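Grevau comparative gripper trials

The Grevau comparative gripper trials are a series of bench tests of two-finger grippers and arm controllers for two-armed table robots. They were set up by Benvinda Paiva and Uldis Juška at the Prillari workshop and use household objects in place of machined test pieces. The name is also used for the written test procedure, which other workshops may follow with their own arms.

Background

Grippers for small arms are usually rated by closing force, stroke and payload. Paiva argued that these values say little about how a gripper behaves when two arms must hold the same object, as errors in one arm are passed through the object to the other. Juška had been comparing controllers on a single arm and had met a related difficulty: two controllers with the same position error gave different results once the fingers touched something stiff.

The first joint procedure was written in September and covered one gripper design only. A second design was added after the mounting flange had been changed so that fingers could be exchanged without removing the wrist. The current edition of the procedure is dated Jan 30, 2025.

Test bench

The bench consists of a table with two arms facing each other across it. Each arm stands on a base plate bolted over metal rails at the side of the table. The rails allow the distance between the bases to be altered, but the procedure requires this distance to stay fixed within a series. If a base is moved, the calibration is repeated and a new series is opened.

The table surface is left as plain wood. A rubber covering was tried and given up, as it held objects in place and hid faults in the approach path. Objects on bare wood slide when a finger touches them early, and the slide can be measured afterwards from the camera record.
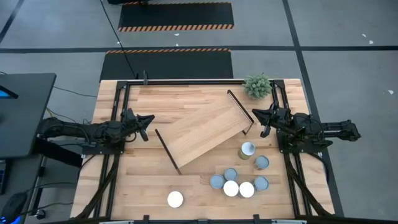
Objects are divided into long and round classes. The long class contains boards, shelves and small benches, which are gripped near both ends. The round class contains cups and similar containers, which are gripped by one arm and may be passed to the other. Soft or leafy objects are allowed on the table as obstacles but are not gripped. Objects from both classes may be present at once, and those not in use in a given trial count as clutter.

Grippers compared

Two finger designs are in regular use.

The Lindemann finger is narrow and pointed. It can enter the gap between closely placed cups and can reach under the edge of a board that lies flat. Its contact area is small, and a board held by it tends to turn about the line between the two grippers if the grip is off centre.

The Fernero finger is broad, with a flat inner face. It holds a board level over a wider range of grip positions. It is less suited to grouped cups, as the outer side of the finger pushes the neighbouring cup before the target cup is reached. A version with a bevelled outer side reduced this fault but also reduced the stiffness of the tip.

Both designs use the same drive unit, so that differences in result can be assigned to the finger. Mixed pairs, with one design on each arm, are permitted and are recorded as a separate condition.

Controllers

Each finger design is run under position control and under compliant control. In position control both arms follow a planned path and ignore contact. In compliant control the following arm yields to force along the length of the object, while the leading arm keeps to the path.

The lead is given to the left arm by default. Exchanging the roles is required once per series in order to reveal any difference between the two arms.

Procedure

A series consists of 20 trials for each combination of finger and controller. Before each trial the object is placed by hand at an angle taken from a printed list. Both grippers start open. The arms approach, close, lift the object clear of the table, hold it for 5 seconds and set it down again.

A trial is counted as failed if the object is dropped, if either arm stops on its current limit, or if any other object on the table is displaced by contact. Failures of the third type are reported separately. Trials stopped by the operator are repeated and do not enter the count.

Images from the head camera are stored with the joint positions and motor currents. Camera calibration is checked at the start and end of each series. Where the two checks disagree, the series is kept but marked, and its placement values are left out of the comparison.

Results

The combined record held 2069 trials when the current edition was issued. Of these, 228 were marked for calibration drift.

For the long class, the Fernero finger under compliant control had the lowest share of drops. The Lindemann finger came close to it when both grips were placed on the centre line of the board, but fell behind at steep placement angles. Under position control both designs often stopped on the current limit during closing, and the choice of finger had little effect.

For the round class the order was reversed. Most failures of the Fernero finger were displacements of a neighbouring cup. The controller made no clear difference except during passing from one arm to the other, where position control produced more drops.

Limitations

All objects are placed by hand, and the angle list is followed only as closely as the operator can manage. Juška has proposed a printed underlay for placement, which Paiva rejected on the ground that it would alter the friction of the surface. Finger wear is noted by eye at the end of each series and is not measured.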